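My smoke and carbon monoxide alarm check, room by room

I do this twice a year, once in November when the heating goes on and once in spring when I remember. It started as a scribble on the back of an envelope and has grown a bit each time. Copy it, cross bits out, do what you like with it. The house is a three-storey end terrace in Ollgate with a gas boiler, a wood burner and far too many doors, so yours will differ.

Before you start

[x] Tell everyone in the house. I forgot last time and my mother-in-law was out on the pavement in her slippers before I'd got down off the steps.
[x] Steps, torch, soft brush for the vacuum, spare 9V batteries, pencil.
[x] If your alarms ring through to a monitoring company, phone them first. Ours don't (we dropped the Tarkham contract two years ago) but I've left the line in for anyone who needs it.

Hall and stairs

[x] Test button, ground floor. Loud, instant, fine.
[x] Test button, first floor landing. Fine, though the button is getting stiff and I had to use the end of a broom handle.
[x] Test button, top landing. Fine.
[x] Do they all go off together? Ours are Naltus ones joined by radio, and you have to hold the button down for a good few seconds before the others join in. Top floor was last, as ever.
[x] Date on the back. Ten years is the limit on ours and the first floor one has 15 months left. I've written it on the calendar and also on the inside of the meter cupboard door, where I'll see it!

Kitchen

[x] Heat alarm, not smoke alarm. We had a smoke alarm in here when we moved in and it went off at every slice of toast, so of course the people before us had taken the battery out. Please don't do that.
[x] Wiped the grease off the cover. Dry cloth, no spray.
[ ] Fire blanket on its hook by the door. It was in the cupboard behind the slow cooker. I've put it back but I'm leaving this unticked until I've fixed the hook, which wobbles.

Boiler and wood burner

[x] CO alarm near the boiler, at the distance given in the leaflet.
[x] CO alarm in the sitting room. Green light blinking, test button fine.
[x] Peak reading checked and cleared. Zero on both.
[ ] Chimney swept. Booked. I left it late and so had everyone else in town.
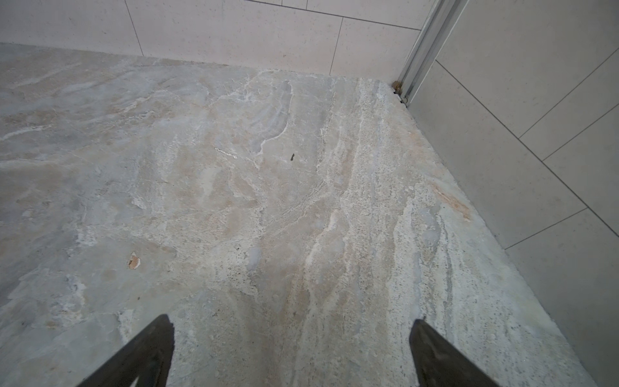
Stone floor and tiled walls, in the corner.

Bathroom and the landing outside it

[x] No smoke alarm inside the bathroom. Steam sets them off, and then you stop believing them.
[x] Nearest alarm far enough from the door. I moved ours along the landing last year and we've had no silly alarms from showers since. It took me an hour, most of it spent looking for the right rawlplugs.
[x] Extractor fan cover hoovered. Not really an alarm job but I'm up the steps anyway.

Bedrooms

[x] Can you hear the landing alarm with the door shut? I got the kids to press the button while I lay on each bed with a pillow over one ear. Back bedroom was borderline, so I bought a Stergiou add-on sounder for £49. Cheaper ones exist, but I liked that it has a vibrating pad for under the pillow, and my hearing isn't what it was.
[x] Nothing charging on a bed. Found one tablet. Words were had.
[ ] Window keys. Two rooms have them on the hook, one doesn't. Still looking.

Loft

[x] Alarm up there tested. It's the one I always want to skip, and it's the dustiest by miles.
[x] Vacuumed round the vents with the soft brush. It had a whole cobweb across it.
[ ] Old boxes moved away from the downlighters. Half done, roughly.

Getting out

[x] Front door opens from inside without hunting for a key.
[x] Stairs clear. Shoes, mostly. Also a scooter.
[x] Everyone knows to meet by the postbox. The youngest thought it was the bus stop, so it was worth asking.

Still to do from this round: blanket hook, sweep, window key, loft boxes. I'll tick them off as I go. If your alarms are hard-wired, you'll want a line for the backup battery too, and check the leaflet for how to test it with the mains off, as mine is no help there.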